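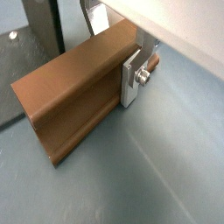
A curse speech in a fantasy novel goes wrong most often in its first line. The speaker has been wronged, the crowd is listening, and the writer spends a paragraph on weather. Start with who is speaking and what right they claim. Think of the speech as having the shape of a small brown rail seen end on: a rounded head on top, a narrower web, a wide base. The head is the claim, the web is the charge, and the base is the sentence passed.

Write the claim first, in 2 sentences at most. In my own draft the widow Arkico stands before the magistrates of Cotis and gives her name and her office, then stops.

Next comes the charge. Name one act and one victim. If Baert burned the granary, say so -- leave his other crimes for later chapters.

Last, the sentence. Keep the verbs plain and put the worst word at the end.

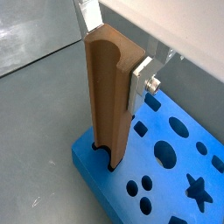 A brown block with a rounded channel along its length.

Now read it aloud. The version I finished in September ran to 392 words and I ran out of breath twice. I cut 13 lines, mostly oaths to the god Firnus, and gave the accused 4 words in reply. Leave the draft for a night before you cut any more.

Seren Gwynne, 26th October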